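Clatik Community Board
Facilities and Shared Equipment > Storage and Supplies
Topic: Condition of the square metal bin and sorting of its contents
Posts in this topic: 5 and replies

Dorkska_Desk
Posted 2020-11-28

Members are asked to review the present state of the shared sorting bins before the December stock check. The metal bins remain in service and no replacement has been budgeted. The office has received several requests to retire them in favor of plastic totes, and two written objections to that change. Comments are invited in this topic. Please keep remarks to the bins, their cleaning, and the items kept in them.

The current supply register lists 1,929 small items under household and toy categories. Of these, 102 have no assigned container. Proposals for reducing that second figure are also welcome.

kallo_stores
Reply

The Kallo storeroom supports keeping the metal bins. The sloped inner walls bring small items back toward the floor of the bin, where they can be reached without tipping the container. Plastic totes with straight sides do not do this as well, and ours have cracked at the corners after one season of ordinary use.

Scuffing on the floor of a bin is a matter of appearance only. It should not be entered on the condition form as damage unless there is a sharp edge.

qian_annex
Reply

The Qian annex does not agree. The metal is heavy, it is loud when hard items are dropped into it, and it marks wooden tables unless a mat is placed underneath. Our staff have asked twice for lighter containers. We also find that the pale back panel holds stains in a way that bare metal does not, and a stained panel gives a poor impression when items meant for children are stored in front of it.

With respect to contents, we would ask that grooming items and toys be kept apart. The present practice of placing them together appears to be a convenience that was never approved.

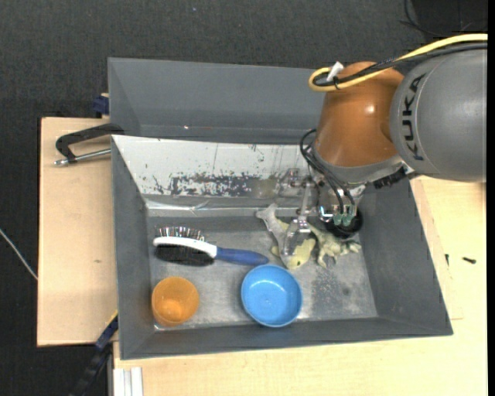
Is a stained back panel sufficient grounds for taking a bin out of service?

Under the current rules a stained panel calls for cleaning first, and the bin is withdrawn only if the panel is split, warped, or coming away from the wall.

kallo_stores
Reply

Thank you for the clarification. The panel has dark spatter across the lower half and thin streaks running down. We recommend warm water and mild dish soap applied with a soft cloth, followed by a full dry before anything is put back. Abrasive pads should be avoided.

On the question of mixed contents, I would point out that the hairbrush, the toy fish and the toy dinosaur all fall under the register heading "Small, mixed." The heading may be a poor one, but the items were not misplaced according to the rules as written.

qian_annex
Reply

That is precisely our objection. A heading which allows a brush with dense bristles to share a floor with a toy fish should be revised. Bristles collect lint and hair, and toys are handled by children. We request that "Small, mixed" be divided into "Toys" and "Personal care" before the December check is carried out.

Dorkska_Desk
Reply

The request is noted and will be considered. Members should be aware that dividing the heading will require new labels for every shelf and a correction to the register. The 102 unassigned items would need to be placed under one heading or the other at the same time.

measured_twice
Reply

I have no position on metal or plastic, but I would caution against dividing the heading in the middle of a stock check. Last year a similar change was made to the kitchen shelves and the totals could not be matched until spring. If the change is to be made, it should follow the check.

I would also suggest that the brushes be stored flat in a shallow tray with the bristles facing up. Bristles that rest against a hard surface for months will bend.

qian_annex
Reply

The annex can accept a change after the check, provided that a date is set. We maintain our view on the weight of the bins.

kallo_stores
Reply

Kallo has no objection to the tray, or to separate headings once the check is complete. We would still oppose any purchase of totes from the same supplier as before.

Dorkska_Desk
Reply

The metal bins will stay in use through December. Panels are to be cleaned as described above. Please send proposed wording for the two new headings to the supply desk by the end of the stock check. The matter of totes remains open, and members who wish to submit a supplier should include dimensions and empty weight.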